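4.2 How households talk about stone they live with

Much of what our respondents wrote had little to do with price or hardness, the two things the trade tends to ask them about. They wrote about pattern. In the May round of the Gorard household survey we left one open box at the end of the form, with no prompt beyond "anything else about your counters or floors," and of the 2697 forms that came back, 389 used that box to tell us about veins. Some filled it to the last line and carried on up the margin, and we are grateful to every one of them, even where the handwriting slowed us down a good deal.

We sorted these comments by the kind of stone people said they had at home, taking their word for it. Owners of pale stone wrote mostly about stains and what they used to lift them. Owners of dark stone wrote a little about streaks from the dishcloth and then, at much greater length, about the lines running through the surface: where they began, which way they leaned, whether they met at the seam. Several said they had learned their own counter the way one learns a road driven every morning. Figure 6 gives an idea of the sort of pattern they had in mind, with thin, pale, branching veins over a mottled ground of charcoal and taupe.
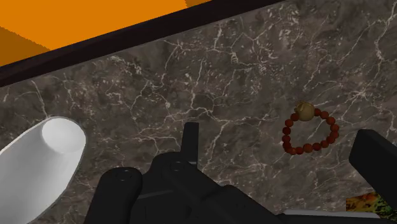

Figure 6. Dark grey-brown marble surface with pale veining (computer rendering).

One respondent in Brellow wrote that she would not have picked a veined stone at all if the showroom had let her see only the small square sample, and that it was the full slab, leaning in the yard, that changed her mind. She added that her sister went the other way, loved the sample, and found the slab far too busy once it was in.

Remarks like these came up often enough that we went back to the Flondenex showroom records to see what buyers had been shown before they ordered. The records are patchy, we are sorry to say, and the older ones list only the color and the finish. Where a full slab viewing was noted, though, later comments about the pattern were warmer on the whole, and complaints about the seams were fewer. We would not want to lean on this too hard. People who take the trouble to drive out to a yard may simply be people who care more about stone to begin with, and our form had no way to tell the two apart.

The Naqvi coding scheme, which we used for the rest of the survey, has a single heading for "appearance," and it served us poorly here. We split it into color, direction and crowding, the last being our word for how close together the marks sit. Crowding gave our readers the most trouble, and the wording they finally settled on is set out in the appendix, along with the comments they could not agree on.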